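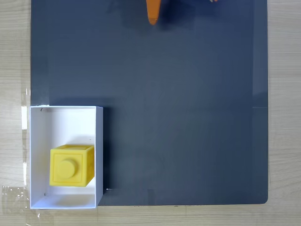
I cleared my desk in the spring, the way you're supposed to, and I have been trying to work out ever since whether it did me any good.

The idea came from a newsletter I read for reasons I can't defend. It promised that a clear surface leads to clear thinking, and that people who put everything away at the end of the day get more done the next morning. There was a link to a study, which I followed. The link went to a company called Driditz, who sell drawer dividers. The study was a survey of people who had bought drawer dividers. They were, on the whole, very pleased with them.

I did it anyway. I work from home, my desk had become a sort of shelf with a chair, and I had lost a gas bill for the second time.

So, the process. You are told to take everything off and put back only what you use daily. I took everything off and put it on the bed. By bedtime it had to go somewhere else, so it went on the landing, where a fair amount of it stayed for weeks. I'd like to know how many of the tidy desks you see online have a landing just out of view. My guess is most of them.

Then there's the shopping. You would think that owning less would be cheap, but the whole business seems to run on selling you things to be tidy with. I looked at a cable box from Etex, a nicely made thing as far as I could tell, for hiding the mess of plugs under the desk. A shoebox with a hole cut in it does the same job. I know because that's what I have. I looked at a "desk system" from Nogueira, which came to £498 before delivery, and when I read the details properly it was a tray, two smaller trays and a stand for a phone. The reviews were glowing and nearly all of them had been written in the first week. I'd be more interested in what those people think after a winter of tea and post.

I did sign up for the Ninico app, which sends you a small tidying job each day and costs £12 a month after the free trial. On the first day it told me to throw away old pens. On the second day it told me to group my pens. By the third I had no strong feelings about pens and it was asking me to invite a friend. I cancelled, and it took 3 emails to get out of it, each one telling me how far I'd come.

Now for the results, such as they are. I wrote down how much work I got through for a fortnight before the clear-out and a fortnight after. I won't pretend this is science. There was a bank holiday in one half and a cold in the other, and I knew perfectly well what I was hoping to find. As far as I can see there was no difference. I started at the same time, I dithered in the same places, and I got up to look in the fridge just as often.

What did change is that I felt better when I walked in first thing, for the length of time it takes to sit down. I'm willing to count that for something. I'm less willing to call it productivity, or to pay a monthly fee for it.

I also found the gas bill. It was inside a cookery book, so the desk had been innocent all along.

What bothers me is how quickly the advice turns into a judgement. One article I read had 140 comments under it and a good many were from people apologising for their own homes. They had small children, or they shared a table with someone who sews, or they were simply busy, and they wrote as if they'd been caught doing something shameful. A table with things on it is usually a table in use. My grandmother ran a household, did the accounts for a shop and wrote to half the county from one end of a kitchen table, with the potatoes at the other end.

I've kept a few habits. Bills go in one folder now. Mugs go back to the kitchen the same day, mostly. The printer lives on the floor and I resent bending down to it, so it may be promoted again.

Everything else has crept back. I'm going to leave it until July and see whether I've lost anything important by then. If I have, I'll start with the cookery books.

Posted May 29, 2024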